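Skirnanen Paper Store: flat storage and moisture
Speaker notes, Apr 24, 2022

Slide 1. Title
Mention that handouts are at the side door. Questions at the end, except for units, which people can ask about as we go.

Slide 2. What we hold
Total stock on the register is 2969 sheets, nearly all of it large format. Most is uncoated cartridge, 200 gsm. The rest is coated board, tracing stock and a small quantity of blotting paper. Coated board is out of scope today.

Slide 3. Why paper moves
Paper takes up water from the air and gives it back. Fibres swell across their width far more than along their length. A sheet therefore grows mostly across the grain. If both faces take up water at the same rate, the sheet stays flat and gets slightly bigger. If one face is ahead of the other, it curls, and the curl axis lies parallel to the grain.
Pause here. People usually want the last sentence again.

Slide 4. Finding the grain
Tear test on an offcut: straight tear with the grain, wandering tear across it. Bend test for full sheets: the easier bend has its axis along the grain. Do not use the wetting test on stock that is going back in the drawer.

Slide 5. The July survey
We pulled 200 sheets from the Trolirel cabinets, top drawer to bottom, and laid each one out on its own before measuring lift at the corners. Of these, 167 were within tolerance. The failures were nearly all in the two lowest drawers, next to the external wall. Don't read out the table. Point to the bottom two rows.

Slide 6. Acclimatising
Leave wrapped stock in the room overnight before opening it. Cold paper opened in a warm room picks up water at the edges first, and the edges go wavy. Wavy edges come back only in part. Tight edges (dry room, damp stack) show up as a dished centre and are easier to recover.

Slides 7 and 8. Single sheets, laid flat
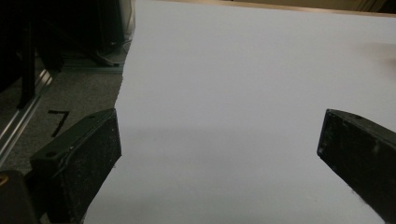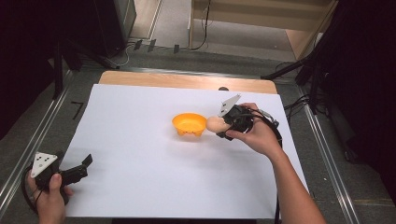

Rawan Awwad's objection at the run-through was that a single sheet reaches balance with the room much faster than a stack does, so corner lift measured sheet by sheet says little about how the same paper behaves in a full drawer. She would have measured the stack edges in place and left the sheets where they were.

Response, if it comes up again: agreed for the middle of a stack. We have no stack data. The Lytvynenko probe goes between sheets and would give it, but ours is out for calibration.

Slide 9. Drawer practice
Interleave only where there is loose media. Keep the pile below the drawer lip. Grain all one way within a drawer, marked on the front label. No stock in the bottom drawer on the external wall until the Wimon logger has run through a full winter.

Slide 10. Open items
Logger placement. Whether to move the cabinets off the wall or line behind them. Replacement labels for drawers 4 to 9, where the grain arrow has rubbed off.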